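Gripper keeps dropping things after a while, is it me?

Asked in Home Robotics Help, Tuesday

Hello all, and sorry in advance for the length! I've a pair of hand-held grippers from Jivemus, the squeeze-handle sort, and we use them to record picking-up jobs for our little arm to copy. Lovely bits of kit until November, when the left one began letting go. It'll hold a packet nicely for the first few goes, then after 17 or so the fingers ease open by themselves and down it goes. I've cleaned the pads twice (warm water, drop of washing-up liquid) and it makes no odds. The right one behaves perfectly. Any ideas before I send it back? I'd hate to be without it for weeks.

Evangelia Rallis

2 answers

Sayegh
Mine did this, and it was the outer pins working loose. Take hold of each finger and wiggle it gently. If one has more play than the other, nip up the screw behind it, only a touch, and try again. Please keep your fingertips out of the linkage while you do, I had a nasty pinch that way. Then test on something light and crinkly, gripped low down at the crumpled end so the rest stands up above the fingers:
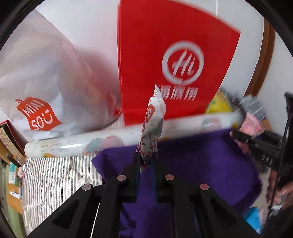 Arkton
Could be the spring, had one go. Just send it back.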